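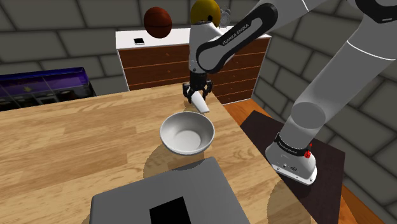

The Franka arm in the simulator, bowl on the table.

I spent Tuesday evening comparing two camera setups for the simulated arm. One looks at the whole table, the other sits at the wrist and looks past the fingers. Naveen Vishwakarma had asked which one I'd keep if I could only have one.

I ran 16 tries with each. The wide view is easier to debug from, but the arm covers a good part of it. The wrist view is better for lining up a grasp — how close each finger is to the white piece is easy to judge.
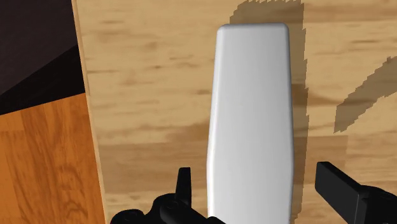
Shadows bother me more than I expected. They have jagged edges close in, so I'll raise the shadow setting before the next batch. For now I'm keeping the wrist camera.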